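How to wash and sort a box of play food

Filed under: Playroom

Search for advice on cleaning toy food and you'll be sold a spray. I've tried the Plarnon one and the Soriano one, and I couldn't tell either from washing-up liquid, apart from the price. The Plarnon has 754 reviews on the shop page. I read a fair few and most of them seemed to be about the smell.

So this is the dull method. You need a washing-up bowl, ordinary washing-up liquid, an old toothbrush, two towels and an afternoon when the children are somewhere else.

Step 1. Tip everything out

All of it, on a table you can wipe. If you bought one of the big sets (the Werkus box says 104 pieces, and I'd love to know what they're counting as a piece) you'll want more table than you think. Don't start washing yet. People who wash straight from the box end up scrubbing things they were about to throw away.
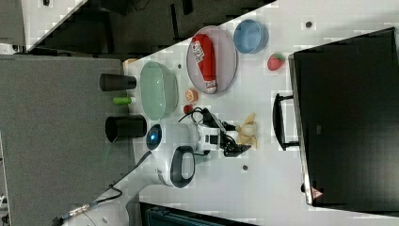 Pull out anything cracked, anything with a sharp seam, and anything small enough to fit inside a toilet roll tube if you've got under-threes about. The tube test is rough and I wouldn't treat it as a safety certificate, whatever the forums tell you. Check the age mark on the box if you still have the box. Felt and fabric food goes in another heap, and so does anything with a battery in it.

Step 2. Find the ones with holes

Hollow toys take in water through the seam or through a pinhole underneath. Squeeze each one next to your cheek. If you feel air, it leaks, and it mustn't be dunked. Wipe it with a soapy cloth instead. I've cut open an old hollow pear that had been through the bath for a year and the inside was black. I'm told vinegar sorts that out. It didn't sort out mine.

Fiddly shapes need the most attention: pods with loose peas, sweetcorn with leaves, anything that opens up or comes apart.

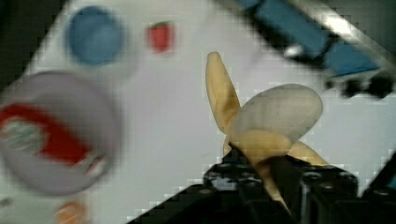

A-yeong Ji disagrees with me on this and wrote in to say so. She puts the whole lot through the dishwasher in a zipped mesh bag, top rack, 40 degrees, and has done since her eldest was small. According to her the only casualties were the paper labels, and if a toy can't survive a cool wash she doesn't want it in the house.

Fair enough, and I did try it. Two of my pieces came out a funny shape. My machine may run hotter than it claims, so do what you like with yours, but put one ugly item through on its own first.

Step 3. Wash

Warm water, a squirt of liquid, toothbrush for the seams. Cooking tools are usually worse than the food, especially where a handle joins on. Slots and small holes hold on to old play dough, and a cocktail stick shifts it better than any bristle. 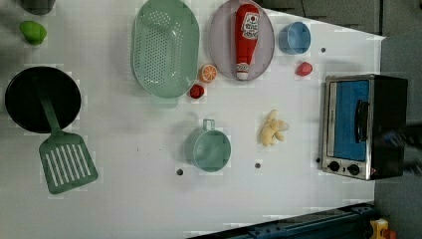
Pan, spatula and colander. Leave time for the holes.

Rinse in clean water. I don't bother with bleach for everyday grime. After a stomach bug is another matter, and then I'd go by the instructions on the bottle over anything you read on a page like this one, mine included.

Step 4. Dry for longer than seems reasonable

Overnight on a towel, turning things once. The Preltinby drying rack I was given as a present holds almost 40 bits of food, if you believe the leaflet. Mine all fell through the bars. Use the towel.

Stand cups and bowls upside down, then turn them up in the morning and check the rims.

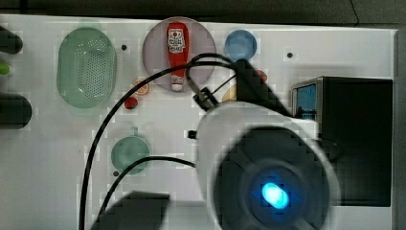 Plates and cups go back last.

Step 5. Put back less

Every storage guide wants you to buy labelled tubs. I had labelled tubs. They were mixed up by teatime. One open crate does the job, with half the food in it and the other half on top of the wardrobe until November or whenever they get bored.

How often should you do all this? The spray people say weekly. I do it twice a year, plus whenever something is sticky.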